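The Lavender Thing

By the time Catalina Bravo got back from lunch, there was a dispute on Table Five.

She had left it in good order. She had left a note saying it was in good order. Table Five was the one with the nice light top and the rounded corners, and it had a 5 in black tape on the carpet beside it, so there was no confusing it with any other table, although Luuk Meijer had managed to twice. It was where things went before they went into a carton, and nothing was supposed to stay on it overnight. The contents of the Kakach place were being sorted there, one object after another, at a speed Catalina had described to the office as steady.

Kakach had been a shop. It had sold, as far as anyone at Clerkberg could establish, whatever old Mr. Kakach had happened to be carrying when he unlocked the door in the morning. Then he retired to live near a lake, and his nephew signed a form, and everything came to Clerkberg in the back of a van to be listed, wrapped and sold to people who would also, one day, retire to live near a lake.

The form had a box for each object. The box had to have a noun in it. Catalina had nothing against nouns. She had gone through the first 300 items with hardly a pause: egg cup, egg cup, doorstop, candle, egg cup with candle stuck in it. She had a gift for it, Jozef Van Beek once told her, in the tone of a man congratulating someone on her posture.

And then came item 633, which was pale lavender, and a cylinder, and rounded at the top.

"Salt shaker," Luuk had said, before lunch.

"Where does the salt come out?"

He looked at it for a while. "Maybe it's the pepper."

Jozef thought it was part of something. Jozef thought most things were part of something. He had once held up an entire shipment for a wooden peg that he was sure belonged to a loom, and it had gone all the way to the loom people, who sent it back with a short letter. His suggestion for 633 was that they put down "component," and let the buyer enjoy finding out of what.

"I'm not writing component," said Catalina.

"It's a noun."

"It's a noun for people who've given up."

So she had left the box blank and gone out for soup, and in her absence Luuk and Jozef had taken the matter up with each other, and then with the woman who came to fill the water cooler, and now there was an orange ball on the table as well.

"What's that doing there?" said Catalina.

"It's evidence," said Luuk.

He had found it in the same carton, in the same sheet of newspaper, and his position was that the two had been wrapped together on purpose. It was a game. You stood the lavender thing up at one end and you rolled the ball at it from the other. He had already written a draft entry on the back of her note. It said "Skittle set, complete."

"One skittle," said Catalina.

"Complete for one player."

"Who would buy a set with one skittle?"

"Someone with a small table," said Luuk.

Jozef, who had been waiting for this, pointed out that Mr. Kakach had wrapped a bicycle bell with a gravy boat, and a single ice skate with a framed map of Portugal, and that if they were going to start believing in the newspaper then they had a great many surprising sets to go back and enter. The newspaper was only newspaper. The ball was a ball. He would accept "ball" without argument, he said, and it seemed to cost him something.

There were practical questions too. A skittle set went in Games, and Games was nearly full. A salt shaker went in Kitchen. Components went in a long flat crate that Jozef kept by the wall and which, in six years, had never been emptied, sold, or to Catalina's knowledge opened by anybody else. It had a smell. She was fairly sure that he visited it.

"Call the nephew," she said.

Luuk called the nephew. The nephew was in a parking garage and the conversation went in and out. He remembered the gravy boat. He had no memory of anything lavender, but his uncle had gone through a phase. He asked if it was worth money. Luuk said that depended very much on the noun. The nephew said in that case to pick an expensive one, and then he went down a level and they lost him.

Catalina looked up expensive nouns. Finial was good. Finial had sold for 500 in the spring, although that one had been brass and had come off a bed with a story attached. She said it aloud a couple of times to see how it would sit on the form. Jozef said that a finial was, by definition, part of something. She closed the catalog.

At four o'clock she announced that they would do it properly. They would pick the thing up, turn it to the light, look at it from every side without talking, and when it went back down on the table it would have a name. Luuk asked if he could keep the ball where it was, in case it turned out to matter. She said he could keep the ball where it was. It went quiet. Down the hall somebody's kettle was coming up to the boil.

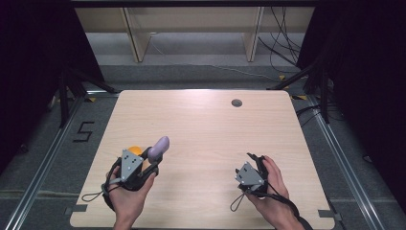 According to Ineke Mertens, they were all wrong, it was a candle, you had only to smell it, and she couldn't see why three grown people needed a whole afternoon for a candle and a ball when there were still the lampshades to do.

There was a silence of the kind that follows a correct use of the word "only."

"There's no wick," said Jozef, at last.

Ineke said some of them were like that when they were new and you had to dig for it.

Luuk smelled it. He reported dust, and newspaper, and after a second try a little bit of gravy. Jozef smelled it and said nothing, then went and stood by his crate for a minute with his hands behind his back. Catalina didn't smell it. She had written "candle" on the form eleven times since morning and she knew how it would look to write it again, at four-twenty, with a telephone call to a parking garage on the expense sheet.

She uncapped the pen.

"What are you putting?" said Luuk.

"Ornament," said Catalina.

"That's what I said," said Jozef, who hadn't.

It went into a carton with the bicycle bell. The ball was entered as ball. Then Ineke brought in the first of the lampshades, and set it down, and it had a sleeve.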